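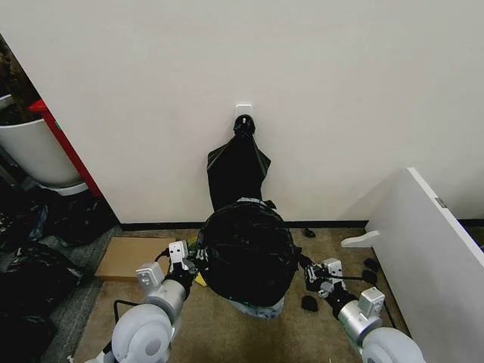 5.3 Failure case: bag handling with two arms

The bag task gave us more trouble than anything else in the Tandport set. Of 17 logged runs, 13 ended in some kind of stop. Most were the same fault, a force mismatch between the two wrists. One gripper closes on a fold, the other on a single layer, and the controller reads the difference as a collision. Both arms freeze. The operator then has to release by hand, with the plastic still under tension.

We first blamed the calibration. Redid it on a Thursday, no change. The Revell controller was then run with the wrist limits raised, and this did reduce the stops but brought a worse problem — the grippers kept pulling after the film had started to give. Two bags tore through. In one of these runs the left arm swung outward up to 4 cm before the brake caught it. No one was in reach, but the stop zone had been drawn for slow release of load, not sudden, and we count this as a saftey event (see Section 6).

Black film is also hard on depth sensing. Glossy folds return holes or false edges, so the grasp point jumps from one cycle to the next. The Mindness filter smooths over this, maybe too well. It hid the jump from the operator's display while the arms were still acting on the raw value. Took us most of March to find. 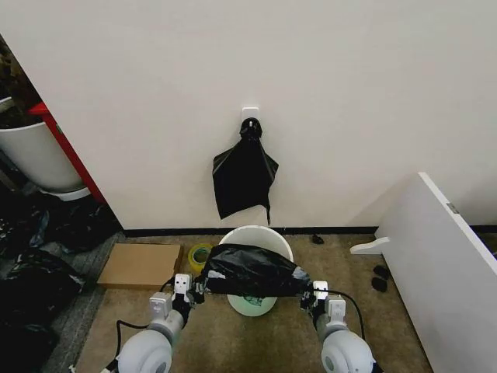
Figure 7. Both grippers holding a black bag over the bucket.

Fitting over a rim is where the mismatch matters most. Tension has to be kept level on both sides, and a stop midway leaves the bag stretched between the grippers with no safe default. Opening both at once drops it. Opening one first loads the other wrist, and the fault comes back on reset.

Current fix: wrist limits back to the orignal value, raw depth shown next to filtered, and a slow paired release after any stop. Not tested yet on thicker film. The Oyelaran gripper pads may also play a part, still open.

Reading time: 2 min
Contact | Copyright Tandport | Back to top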